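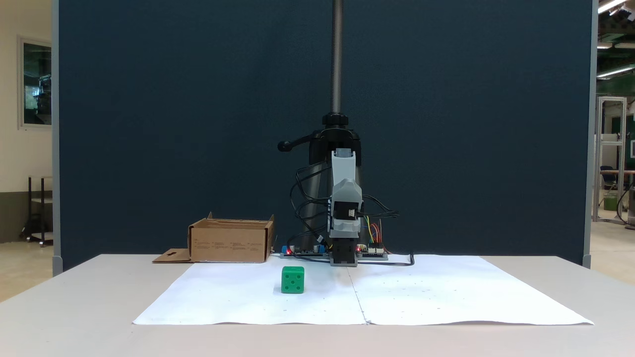
Līga Petrauskas asked me by mail how often I put grease on the lead screw. She does hers every 60 hours. I do mine every 7 days, a very thin coat, and I wipe the old grease away first.

The servos are more work for me. After I change one, I set it to the middle position before I tighten the horn screw. Last time I forgot this and the elbow was wrong by one tooth. Then I check each plug by hand and mark the test points on paper with a pencil. 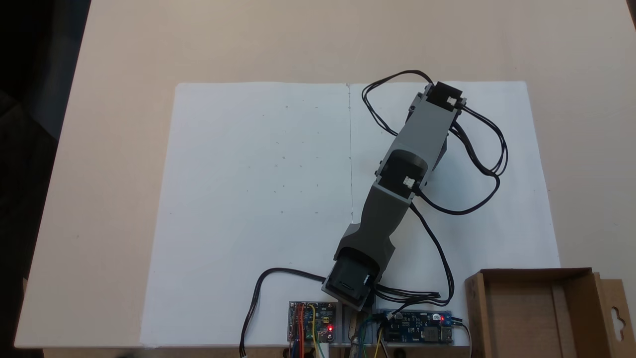 Why not write the offsets in the firmware, a reader from Bresdale wanted to know. I tried it in August, but I prefer to correct the horn first.

3 comments · 12 shares

This site uses cookies. Accept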